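Preguntas frecuentes sobre montaje de fotografías y dibujos en marcos con paspartú
Gillthorpe — Enmarcado y conservación de papel
Última revisión: 18/02/2026

Las respuestas se refieren a marcos de sobremesa y de pared con trasera desmontable, de las series Flestum y Maslow. Para formatos especiales, consulte la última pregunta.

¿Qué superficie de trabajo conviene utilizar?
Una mesa plana, estable y más grande que el marco abierto, con espacio para dejar por separado la moldura, el cristal, el paspartú y la trasera. La madera con veta marcada es adecuada siempre que no presente astillas ni restos de cera. Si el marco lleva cristal, coloque debajo una lámina de espuma fina o un paño sin pelusa. Los floreros y las bebidas deben quedar en un extremo o fuera de la mesa.

¿Cómo se mide la ventana del paspartú?
Se mide la abertura por la cara visible, de borde a borde, sin contar el bisel. La copia debe superar esa medida en 3 mm por cada lado como mínimo. Con un solape inferior, cualquier dilatación del papel puede dejar a la vista el canto de la fotografía. Con dibujos a tinta se recomienda dejar 5 mm, salvo que el autor haya trabajado hasta el borde de la hoja.

¿Puedo cambiar un dibujo por una fotografía en el mismo marco?
Sí, si la profundidad del galce lo permite. Una copia fotográfica en papel grueso y un dibujo en papel fino pueden requerir distinta presión en la trasera. Antes de desmontar nada, deje la copia nueva junto al marco y compare formato, orientación y tono del papel con el blanco del paspartú.
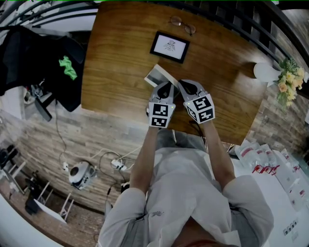
Tarjeta o copia con imagen gris sobre la mesa; más arriba, marco negro con paspartú blanco y un pequeño dibujo a tinta negra.

¿Un paspartú blanco sirve para copias en blanco y negro?
En general, sí. El problema habitual es la diferencia de temperatura entre blancos: un papel fotográfico con abrillantador óptico se ve azulado junto a un cartón de tono natural. Compare ambos con luz de día indirecta y después con la iluminación de la habitación de destino. Si la diferencia resulta molesta, la referencia 719 de nuestro muestrario es un blanco neutro sin abrillantadores.

¿Cómo debo sujetar la copia mientras la coloco?
Por los bordes, sin doblar las esquinas y sin tocar la emulsión. Las copias pequeñas se desplazan sobre superficies lisas al intentar levantarlas; es preferible deslizarlas hasta una cartulina y trasladarlas con ella. Las huellas recientes pueden retirarse con un paño de microfibra seco. No utilice limpiacristales ni alcohol sobre papel fotográfico.

¿Qué adhesivo recomiendan?
Ninguno en contacto directo con toda la superficie de la copia. El sistema estándar consiste en dos bisagras de papel japonés en el borde superior, fijadas al cartón de fondo con engrudo de almidón. Para copias sin valor documental se admiten esquineras de poliéster — son reversibles y no dejan residuo en el papel. La cinta de carrocero y la cinta transparente de oficina amarillean y no deben emplearse.

¿Cuántas veces se pueden abrir las lengüetas de la trasera?
Las lengüetas flexibles de la serie Flestum están ensayadas para 32 ciclos de apertura. Pasado ese número pierden tensión y conviene sustituirlas. La serie Maslow usa pletinas giratorias atornilladas, con una duración declarada de 1.000 ciclos. El recambio de lengüetas se sirve con el código 1.751.

¿Por qué aparecen ondulaciones después de cerrar el marco?
Las causas más frecuentes son un papel fijado por los cuatro lados o un cambio brusco de humedad. Abra la trasera, libere los bordes inferiores y deje reposar la pieza 24 horas bajo peso moderado, entre dos secantes limpios. Si la ondulación persiste, el cartón de fondo puede estar deformado.

¿Dónde no conviene colgar o apoyar el marco?
Junto a radiadores, en paredes exteriores sin aislar y bajo sol directo. El cristal con filtro UV reduce la decoloración, pero no la elimina. En marcos de sobremesa, compruebe que el pie quede abierto hasta el tope.

¿A quién dirijo una consulta sobre formatos especiales?
Las consultas técnicas las atiende Ruxandra Avram; los pedidos de paspartú a medida, Napaporn Rattanakul. Indique siempre ancho y alto de la copia, en milímetros y en ese orden, además del grosor aproximado del papel.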